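Sorting bin

A sorting bin is an open container, usually metal or heavy plastic, that you toss mixed stuff into so you can pick it back out again in some kind of order. That's my definition, anyway, and I've been keeping up this page on the Halthorpe household and workshop wiki long enough that it has more or less stuck. Other people say tote, hopper, picking bin or just "the bin" (my family is in that last camp).

History

I went looking for the oldest mention I could find and ended up with an estate inventory from 1743, which lists "one iron trough for odd things." I love that. Odd things! It sat between a meal chest and a broken saddle, and I have no proof it was used for sorting, but I'm counting it until somebody edits me. Mārtiņš Butkienė left a long note on the talk page arguing that it was a feed trough, and he may well be right.

The sheet metal kind with sloping sides came in much later. Around here most of the old ones came out of the Fernum works, which folded and riveted them for its own parts room and sold the extras at the gate. After Fernum closed they turned up in garages all over Pridholm, and I still run into one at a yard sale now and then.

Shape and parts

There isn't much to a bin, but the walls matter more than you'd think. Straight walls hold more. Sloping walls send things back toward the floor, so a small item doesn't get stuck standing up in a corner where your fingers can't reach it — a big deal if you're after a measuring spoon.

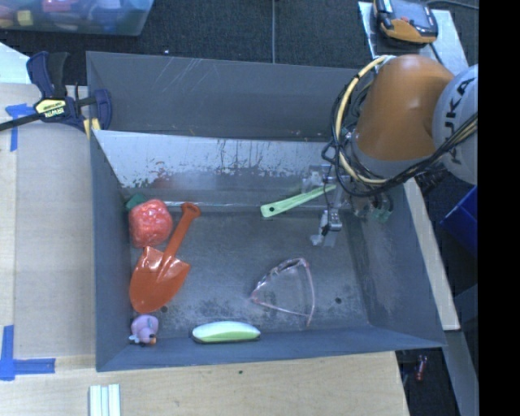

Wear is how I judge the age of a metal bin, and I'll admit it's a rough method. The floor usually goes first, then whatever surface things slide down on their way in. A slanted panel with dark vertical streaks and flaking along its lower edge, like the silver one in the photo, has a lot more character to me than a clean one. Small round holes in the floor are worth checking too. On mine they let the grit out when I rinse it (a screw or two has gone the same way). Scratches on the walls I ignore completely.

What goes in

Anything, really, as long as it isn't sharp or wet. Toys and kitchen odds and ends are the usual mix at our house, and a toy shovel is about the perfect bin item: light, bright and easy to grab from any direction. Long handles are fine if they can lie flat or on a diagonal. Glossy, lumpy things are harder, as there's no obvious place to get hold of them.

Tarmo Mets, who wrote the Hunt page on drawer dividers, sorts by color first. I sort by size — big things out, then everything else. We've gone back and forth over this for seven years and neither of us has budged.

Care

Wipe it with a dry rag and leave it tipped on its side overnight. Oil is a bad idea if toys go in it. Dents can be tapped out from behind with a rubber mallet.

See also: drawer dividers; junk drawer; parts tray

Last edited 29 July 2021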